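Womulard Vlad - Germanium Fuzz Pedal, Hand Wired

In stock, in the sense that there are 6 on the shelf and a bag of parts that could be talked into becoming more.

The Vlad is a two-transistor germanium fuzz with a bias knob on the outside, where you can reach it. Most fuzzes of this type hide the bias on a trimmer inside the box, set at the factory by someone with a cold workshop and firm opinions. I have both of those things, but I figure your room is a different temperature from mine, so you get the knob.

Turn it to noon and it sounds like the records. Turn it down and it starts to choke and spit and cut off the ends of notes. Turn it all the way down and it sounds like a wasp in a coffee can, which one customer in Tiludstead told me was exactly what he had been looking for since high school. I didn't ask.

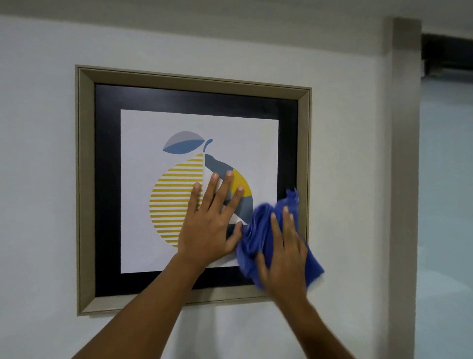
The transistors are old stock and I measure every one for gain and leakage before it goes near a board. Out of the last lot of 400, a depressing number went straight into the jar. Pairs that pass get matched with the lower gain device in the first spot, taped to a card, and left alone overnight. If they still read the same in the morning they get soldered. If they don't, jar.

Controls

Volume. Has plenty. Unity is somewhere near nine o'clock and everything past that is between you and your amp.
Fuzz. Leave it all the way up and use the volume on your guitar. You were going to anyway.
Bias. See above, under wasp.

There are also two small switches inside. One swaps the input cap for a smaller one, good for neck humbuckers that turn to mud. The other puts a 10K resistor in front of the input so the pedal will behave after a wah or a buffer. It ships with both switched off.

Power

9V battery or a center negative adapter. I know that old PNP fuzzes are positive ground and hate sharing a supply with other pedals. The Vlad has a little inverter on its own board to deal with this, so you can daisy chain it like anything else. The inverter runs well above hearing range. If you hear a whine, it's your power supply, or your bandmate.

Current draw is tiny. A battery will last until you forget to unplug the input jack, same as every pedal ever made.

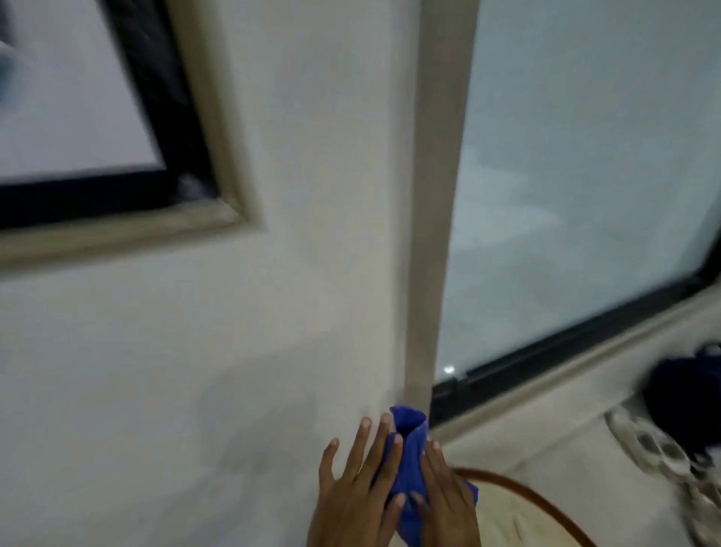 Blue cloth at the window trim.

Build

Everything is on tag board with sockets for the transistors, so that when you decide you know better than I do, you can swap them without a soldering iron. The pots are full size and bolted to the case. Wire is solid core and pushed where it ought to stay. The case is die-cast aluminum, powder coated in brown or a green that photographs as brown.

The footswitch is true bypass. There is an LED, because people asked. The first run had none, on the theory that you would be able to tell when it was on. I stand by the theory.

What about the Anum?

The Anum is the silicon version. It's louder, brighter, cheaper and doesn't care about the weather. If you play outdoors in November, or keep your board in a van, buy the Anum. If you like to stand around for a few minutes before a set frowning at a knob, buy the Vlad.

Warranty and repairs

Three years, parts and labor, and it stays with the pedal if you sell it. Swapping transistors doesn't void anything. Plugging in an 18V supply does, and I can tell, so please don't write me a story about it.

Schematic is printed inside the back cover. If you build your own from it, good luck, and the question I get most is answered here: yes, the 1K pot is reverse log, and no, a linear one won't hurt anything, it will just do all its work in the last bit of the turn.

Built and tested by Ostap Prokopenko. Serial numbers are up to 1,297 across all Womulard pedals. Shipping takes 3 working days once it leaves the bench.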